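Sudley Garment Care Guide
Section 4: Folding thin shirts and light jackets

Read this section before you start if the garment is thin enough to see light through. The method in Section 3 was written for cotton T-shirts and it does not carry over well. We tried.

4.1 What you need

A flat, clean surface, larger than the garment with its sleeves out. A white tabletop makes dirt easy to spot, but it makes a cream shirt hard to see, so look twice for the hem and cuffs.

The Barklow folding board is optional. The label promises "a perfect fold every time." It will give you a straight edge. On slippery fabric it will also give you a sleeve trapped underneath, and you will need to start over.

Skip the clips, the weights and the scented spray. We have yet to see a spray that removes a crease someone has sat on.

4.2 Finding the shape

A thin garment dropped on a table rarely shows you its collar. Many guides begin with "lay the shirt flat," as if that were a single step.

1. Clear everything off the surface that could snag the cloth.
2. Set the garment down in one heap. Do not shake it out over the table edge.
3. Look for a long, narrow fold. It may be a sleeve, or it may be a piece of the body that has rolled up. Do not assume.
4. Follow that fold with your fingers to its end. If you find a cuff, you have a sleeve. If you find a plain hem, let go and try another fold.
5. Once you have one sleeve, follow it back to the shoulder seam. Work across the collar to the other shoulder.

CAUTION: Do not pull on the first corner you see. Thin fabric stretches at the seams, and a tug from one side usually tightens the heap.

NOTE: If part of the garment hangs over the front of the table, lift it back up before step 3. Its weight will keep dragging the rest forward.

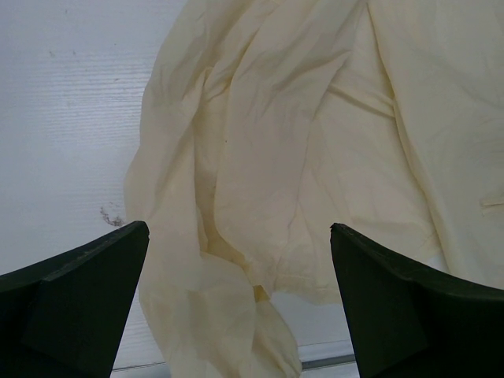
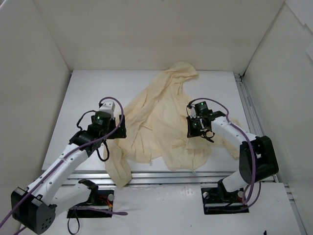 Figures 4-1 and 4-2. Thin cream fabric before flattening.

4.3 Flattening

6. Hold the garment at both shoulders and lift it just clear of the surface.
7. Lower it hem first, then bring the shoulders down away from you. Button or zip the front if it has one. One button at the top and one in the middle will do.
8. Smooth from the center toward the sides with flat hands. Two or three passes are plenty.
9. Lay each sleeve straight out from the shoulder.

Small creases will still be there. Smoothing by hand does not replace an iron, whatever the back of the Plalano mat says about its "self-pressing surface." We left a shirt on ours overnight and picked up a wrinkled shirt in the morning.

CAUTION: If you do iron, read the care label first and test on the inside of the hem. Use a pressing cloth on anything sheer.

4.4 Folding

10. Turn the garment face down. Check that the collar has not doubled under.
11. Fold one side in toward the middle of the back. Lay the sleeve down along the fold.
12. Repeat on the other side. The two sides do not need to match exactly. They will not.
13. Fold the bottom third up, then fold again to meet the collar.
14. Turn it over. Leave it alone.

NOTE: Step 14 is the one most people get wrong. Every extra pat shifts the layers.

NOTE: The Ngô fold, which you may have seen recommended for travel, tucks the sleeves inside the body. It holds together well in a bag. It also puts a hard ridge across the chest of any thin shirt, and we do not suggest it for sheer fabric.

4.5 If it goes wrong

The fold slides apart when lifted: the last fold is too short. Open back to step 13.

One sleeve sticks out: open back to step 11. Poking it in from the side leaves a lump.

The fabric clings to itself: run a lightly damp hand along the inside of the sleeve, on washable fabrics only.

You cannot find the second sleeve: it may be inside the body. Reach in through the hem.

4.6 Storage

Keep thin garments at the top of a stack, or hang them. Hanging is less work, and for most light jackets it is the better choice. We realize this makes much of Section 4 unnecessary if you have the closet space.

Section 5 covers knitwear.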